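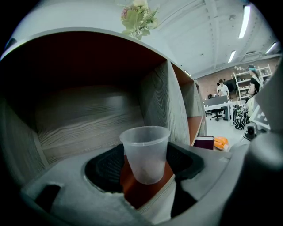
Our robotics club bought two Flostby hand-held grippers in March, and after a season with them I have enough notes to write a fair review. I run the club with Heather Stubbs out of a shared workroom, and the members are mostly sixteen to nineteen years old. We wanted a tool a student could carry to a shelf, use to pick something up, and come back with a recording the team could work from. Most of our testing was done with plastic cups, because they are cheap and they show up every weakness a gripper has. A frosted cup with tapered walls, standing upright with the black textured pads curving around its base, is about as good a grasp as you will get from this tool. Getting students to that point took longer than I expected.

What you get

The Flostby comes as a gray plastic body with two fingers, a set of soft black pads, a camera mount, a sheet of printed markers and a bag of screws. The camera is not included. The instructions are a folded sheet with small drawings. Arnulfo Taipe, one of our second-year members, put the first one together in an evening and the second one in less than half that time. Two screws were missing from the second kit. I wrote to the seller and replacements came in 7 days, with no argument.

The marker sheet needs to be cut and stuck down by hand. Do this slowly. Ours went on slightly crooked the first time and the software would not read the finger opening correctly until we peeled one off and started again. Print a spare sheet before you begin.

The pads

The pads are the best part. They have a rubbery, mesh-like surface and enough give to wrap around something round without crushing it. We have used them on cups, paperback books, sponges, small boxes and a set of wooden blocks, and they held all of these well. They do less well with anything thin and flat. Picking a ruler up off a table is a chore, and coins are hopeless.

They collect dust. We wipe them with a damp cloth before each session and let them dry. When we skip that step, the first few cups slide.

One pad started coming away from its backing after a couple of months. Contact cement fixed it. A spare pair costs less than a pizza, so I would add one to the first order.

The trigger

The trigger is stiff out of the box. Ruby-Lee Henare has small hands and could not hold it closed for a whole run across the room until we changed the spring for a lighter one. The lighter spring is sold separately, and I think it should be in the box. With it fitted, everyone in the club can use the gripper for a full session.

There is no lock to hold the fingers closed. For our purposes that is fine. If you want to demonstrate a grasp to a group and talk at the same time, your hand gets tired.

The body

The printed plastic is adequate. Edges chip if the tool gets knocked against a shelf or set down hard, and with students it will get knocked against a shelf. None of our chips have affected how it works, but a school that needs equipment to look new at the end of the year should know this. Weight is reasonable until you add the camera. After that it tips forward, and students start resting their elbow on whatever is nearby.

The camera mount holds steady. We marked the correct position with a paint pen so that it goes back in the same place every time it comes off. Very wide lenses work best. You see the object, the fingers and a good part of the room all at once, and the software seems to want all of it. A narrower lens we tried lost track of where it was whenever someone turned quickly.

How we used it

The club project this year was a shelf task: take a cup from one compartment of a shelving unit and put it in another without tipping it over. Students recorded themselves doing this by hand with the gripper, and the recordings were used to train the small arm we already own. Jarlath Egan set a target of 97 good recordings before we tried any training. We threw out 29 along the way, mostly for moving too fast or for starting before the marker check was done.

Clear and frosted cups turned out to be a harder choice than colored ones. Against gray wood grain a frosted cup can be difficult to pick out on the screen, and overhead lights put glare on the rim. We kept them in anyway, and used a few solid cups as well. If your group is just starting, begin with the solid ones.

Moving the gripper slowly into a shelf compartment is a skill. New members come in too high and hit the board above, or come in at an angle and push the cup over. I have them practice for 20 minutes without recording. After that the results are much more even from one person to the next.

The first trained run placed the cup in the wrong compartment. The fourth placed it correctly. By the end of the term it was getting the cup across more often than it failed, and the students were pleased with that. So was I.

Compared with the Bolger

We borrowed a Bolger for two weeks from the club at Greton, which is run by Manaia Rutherford. The Bolger has metal fingers, a better trigger and a proper carrying case. It is also heavier and costs a good deal more, and its pads are harder. It dented our thinner cups. For lifting small tools and blocks I would pick the Bolger. For cups and soft things the Flostby is better, and two of them cost less than one Bolger.

A few members also asked about the Lulard kit, which is cheaper than both. I have not used it and can't comment.

Good points

Soft pads with a secure hold on round objects
Easy for a teenager to build
Spare parts are cheap and arrive fairly quickly
Steady camera mount

Bad points

Stiff spring, with the lighter one sold separately
Plastic edges chip
Thin instructions, especially for the markers
No case
Front-heavy with a camera fitted

Would I buy it again

Yes, for a club or a class of up to a dozen students. I would order two grippers, two lighter springs and one extra pair of pads all at once to save on shipping. I would not buy it for a group that has no one willing to spend an evening with a screwdriver and the software setup, which took Heather and me longer than the building did. The setup page has been rewritten since then and the new version is clearer.

Four out of five. I took the point off for the spring and the missing screws.

Updated July 18, 2023: the seller now lists a padded case for the Flostby. We have ordered one and I will add a note when it has been in use for a while.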